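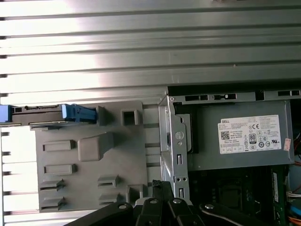 Talk notes, Friday evening repair session at Kiveo
Title: Getting to know the inside of an old desktop
Slot: 40 minutes, plus questions

Opening (go slowly, people will still be finding chairs)

Welcome, everybody, and thank you for giving up a Friday evening to look at the insides of an office computer, which I realize is not everyone's idea of a night out! Say hello to the folks who came over from the Clostia branch, and mention the coffee.

Ask who has ever taken the side off a desktop. Then ask who put it back on again. (Wait for the laugh, there's usually a small one.)

My own start, keep it short: the first machine I opened was a hand-me-down from an insurance office, and I sat on the carpet for an hour afraid to touch anything. What I wish I'd had was somebody next to me saying "that's the power supply, leave it shut, and the rest is friendlier than it looks." So that's my job tonight.

Part one: finding your way around

Start with the power supply. It's the grey unit with the white label, DELL in the corner and a label full of tiny print that rewards a good reading lamp. Read out the 80 PLUS badge, because people always ask. It's an efficiency mark, to do with how much of the power from the wall gets through to the parts and how much turns into heat. Point out the CE mark too, and say we'll skip the rest of the symbols or we'll be here till breakfast.

Safety, and please don't rush this one. Unplug at the wall. Hold the power button in for a few seconds afterward. Never open the power supply itself, even if it has been sitting in a closet for years. If it's bad, we swap the whole unit.

Then the big grey plastic bracket with all its tabs and clips. Blue on a machine like this is your friend: look at the latch on the drive caddy. Lots of makers use one color for the parts you're meant to handle, and once you've noticed it you'll see it everywhere. Press gently. Old plastic gets brittle, and I have a jam jar at home full of snapped clips to prove it.

Memory next. The green module stands upright below the power supply, near the orange, white and blue wires. Tell them to hold a module by its edges and to touch bare metal on the case first.

Part two: hands on

Osagie workshop kits are on the side table, 31 of them, so sharing is fine. One tray per kit for screws, please. Remind them to take a phone photo before unplugging any cable. I still do it every single time.

Walk the room. Don't take the screwdriver out of anyone's hand, however tempting (this note is for me).

If there's time

The Zesinik school project: they're hoping for 100 working desktops by July, and cleaned-up machines from these evenings go straight to them. Sign-up sheet is by the door.

Questions. Somebody will ask about laptops. Say that's next month's talk, and that I'm looking forward to it, glue and all.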